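How to lay up and look after a small table in a shared office

May 29, 2024
Reading time: 4 minutes
Print this page | E-mail this page

I've been in the big shared office at Brallcombe since April, and the thing I get asked about most (more than any actual work, I'm sorry to say) is the little table by the brick wall. People like it. They sit down at it, they put their cup on it, they ask where the plant came from. So I've written down how I do it, in case you've got a sad table of your own that could do with a bit of love.

You don't need much. A small rectangular table, one tray, a few cloths, paper napkins, a side plate, something to look at and something that's growing. I spent 34 pounds on the lot, not counting the table, and most of it came from the market in Hultton.

Start by taking everything off. Everything! It's very tempting to wipe round the plant pot and call it done, but you'll only get a ring. Put the bits on a chair, go over the top with a warm damp cloth, then again with a dry one. Pale blue shows smears something dreadful, so I go along the length of it, never in circles, and I bend down and squint across the surface before I put anything back.

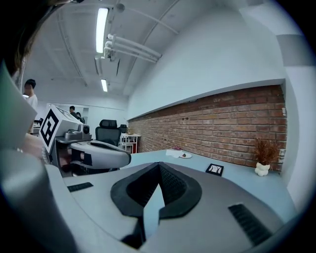 Do this bit while the office is busy, by the way. I used to wait until people had gone home and it was far too gloomy to see what I'd missed. Mid-morning is best, when there's plenty of light and you can ask whoever's about to shift a bag.

Next, the back edge. Everything decorative lives there, up against the wall, and the front stays free for elbows. I work from the corners in:

- Plant in the right-hand corner. Ours is a spiky reddish-brown thing in a white pot and it goes beautifully with the brick. Water it at the sink, let it drain, then bring it back.
- Napkins on the left. Give the stack a little twist with the flat of your hand so they fan out a bit. If they're dead straight people seem frightened to take one.
- A small plate next to the napkins. One thing on it is plenty – a biscuit, a strawberry, whatever's going.
- The picture in the middle. A small one, black frame, black and white print. I lay it flat if there's a draught, as the back leg on mine is hopeless.

Then the tray, in front of where you sit. I like a plain light grey one with a bit of a lip, and it's for cloths and odds and ends, so they don't wander off over the table. Fold small cloths in half and in half again, smooth side up. Lay the first at the far left edge of the tray and work towards yourself. If one lands crooked, pick it up by the corner and drop it again instead of shoving it along, or the whole row rucks up and you're back where you began.

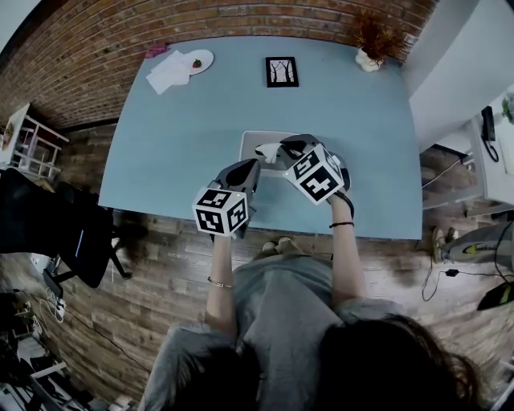

At the blue table, with something small, white and cloth-like at the edge of the tray.

My tray is a Nikolaidis one and it's had a hard life. If yours has gone sticky, soak it for 11 minutes in hot water with a squirt of washing-up liquid (ten is probably fine, I just like to finish my tea) and dry it standing on its end.

A few things I've got wrong so far. Scented candles: no, three complaints in a morning. A tablecloth: looked lovely, slid off. Two plants: they fought for the light and one went leggy, so it now lives in the Cludville office and is doing very well there, thank you.

Keeping it up takes a couple of minutes a day. Swap the cloths, top up the napkins, have a look at the plate – fruit doesn't want leaving out overnight. Once a week, clear the whole lot and do the squinting again.

Contact us | © 2024 Brallcombe Shared Offices | Back to top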